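Nowruz nearly here and I've done nothing

Mar 18, 2021

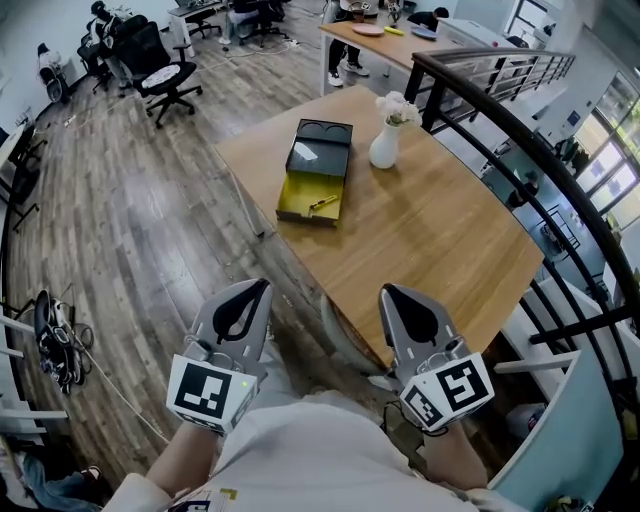 Morning

Woke up at silly o'clock thinking about wheat sprouts. Mine have gone yellow and floppy on the kitchen windowsill (I always start them too late, then drown them) and Saturday is coming whether they're ready or not! Rang Tahmineh Pakzad, who laughed at me for a good minute and said to try the shop in Fulwood, they sell them ready grown with a ribbon on.

Afternoon

Got the bus over. Hyacinths, garlic, a bag of senjed and 200 grams of pistachios, which I've already started eating. No samanu anywhere, so that's one short for the table unless Golestani's gets a delivery tomorrow. Everyone in the queue was on about the same thing, all two metres apart and shouting through masks. It was lovely, to be fair.

Evening

Mum called from Rutport. She's cross we can't all be together again but she's making the herb rice anyway, enough for the whole street by the sound of it. I'm hoping for April. Must wash the curtains and find the goldfish bowl.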